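Jul 26, 2026

My electric bill came with a little drawing of five houses again. Mine is the one with the frowning roof. According to the utility I used 62 percent more power last month than my "efficient neighbors," and the letter would like me to consider unplugging my phone charger.

I have been getting these letters for two years and I've gone from guilty to annoyed to curious. Who are the efficient neighbors? I asked. The woman on the phone was nice about it and told me they were homes of similar size nearby. Similar how? She didn't have that. Did it matter that I work from home and half my street drives off at seven in the morning? She thought it probably might.

So in June I borrowed a plug-in meter from Hsin-yi Fang, who got it when she suspected her landlord's basement freezer was on her circuit (it was). You put it between the wall and the thing, leave it a day, and read the number. Dull work. I recommend it to anyone who has ever been lectured by a bill.

The phone charger, with no phone on it, didn't move the display at all. I left it overnight to be fair. Nothing. I'm sure it draws something, and I'm sure a city full of them adds up to a figure somebody can put on a slide, but I live in one apartment and I have one charger by the bed. The microwave clock was nearly as boring.

The desktop computer was another story, and I had been telling myself it wasn't. Sitting there with a browser open it pulled 80 watts, monitor not included. I leave it on all day because I don't like waiting for it in the morning, a wait I then timed and will not be publishing.

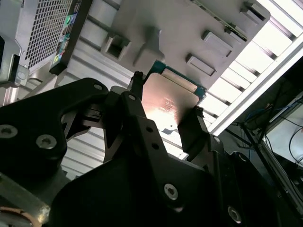
When I complained about this to Kwan-ho Ng he told me I should buy a newer machine, one of the small ones, and that it would pay for itself. People love saying that. I sat down with my rate and a pencil and the payback came out long enough that the new one would be old too. That's before you get to whatever it took to make the thing and ship it here, a number I have tried to find and have now seen given three different ways by three sites, two of them selling computers. I changed the sleep setting instead. It took less than a minute and cost nothing, and I suppose that's why there isn't an ad for it.

Then there's the dehumidifier. I can hear some of you yelling already. Yes. It was the dehumidifier. It sits in the back closet and runs whenever the air is above whatever the dial says, and the dial has no numbers on it, only a picture of a drop getting bigger. I'd had it turned to the small drop. I bought a cheap humidity gauge, put it on the shelf in there, and found the closet at 52 percent, a number everything I've read says is fine. I turned the dial toward the middle. The machine now goes quiet for hours, and so far my winter coats have not complained.

What bugs me is that the letter never mentioned it. Two years of tips: chargers, LED bulbs (I've had them since I moved in), "try a shorter shower" when my water heater runs on gas. They have my usage by the hour. Anybody looking at that chart could see something big clicking on at three in the morning in July, and it wasn't me reading in bed. Either they aren't looking or the tips come off a list, and my money is on the list.

Firouzeh Khosravi thinks I'm being unfair. Her point is that the letters work on average, that people who get them do cut back a bit, and that I'm a case of it — I got mad and bought a humidity gauge. I don't have a great answer to that. I'd still like to know who's in the other four houses. She gets the same letter, two streets over, and her roof is frowning too. So is Boonmee's, in the building behind mine. That's three of us now and we haven't found a smiling one.

I'm giving the meter back on Thursday. Before that I want to try the refrigerator, which means dragging it out from the wall, which means finding out what's under it. I'll post the August bill when it shows up, whatever it says.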